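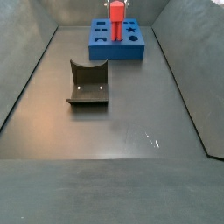
Grandetti held its open day at the Lotdale building on 08/04/2021, and I drove over for it mostly to see the assembly cells. We buy small fixtures from them and I had only ever dealt with the front office. The cell I spent the longest at was the peg station, where an arm with two metal fingers puts a red part with two prongs into a blue block full of shaped holes. The work area is plain gray on all sides, with a black L-shaped holder screwed together on the floor in front of the block. I liked that there was so little in it. The other cells on the tour had more hardware and were harder to follow.

Visitors went through in groups of 12. Ours signed in at the side door, got badges and safety glasses, and waited in the hallway while the group ahead finished up. The tour was supposed to run an hour and ran closer to an hour and a half. Parking was across the road at the Cheung warehouse and there was plenty of it.

Our guide was Wen-hsiung Tai, who runs the assembly side. He talked without slides, which suited me, and he let people interrupt. Someone asked why they bother with what looks like a child's toy. He said customers bring in parts with two pins that have to go into two holes at once, and a cheap test piece shows the same trouble without scrapping anything expensive. If the part is tilted a little in the fingers, one peg gets to its hole ahead of the other, and the arm has to deal with that.

He also spent a while on grip. The fingers have flat gray pads at the ends, and he said pad wear is the first thing they check when results start to drift. I wrote that down because we have the same problem on our own pick station and had been blaming the air supply.

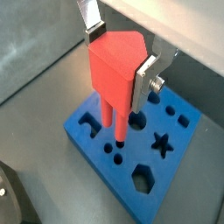

What they measure

Each test series at this station is 200 insertions. They log the time, the force and whether the part had to be backed out and tried again. Tai said the longest series so far was 231, and that one only ran over because the operator was at lunch. I asked what counts as a failure. His answer was anything that needs a person to reach in.

There was some back and forth about lighting. A man from Destitport, who I think does inspection work, wanted to know how they handle shadows under the gripper. Tai said they try not to depend on one view and that they leave the room lights the way they are in the rest of the shop.

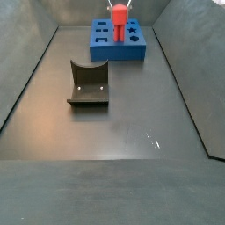 Peg station, Lotdale. Red test part in the gripper, on the blue board.

After the questions we were allowed up to the cell 2 at a time. Up close you notice the wear. The floor of the work area has scuffs and white specks on it, and I was glad to see a station that gets used. The board has more kinds of holes than I expected – star, hexagon, square, a couple of odd notched ones – and I asked if they run parts for all of them. Tai said they have a drawer full, but the two-legged part gets most of the hours.

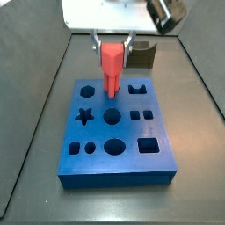 He was open about what they haven't solved. Changing from one part to another still takes a person and a set of written steps, and he would like that to be shorter before they show the station to paying customers. He didn't want to give a date. When somebody pushed him he said to come back in October and see.

The last stop was the packing line, which was shut down for the day, so we walked past it and heard a short talk about cartons. Coffee and sandwiches were in the break room afterward. I picked up a price sheet for the fixtures and asked the front office to send the pad material spec. They want a part number from us first, so I'll get that off our gripper and mail it to them.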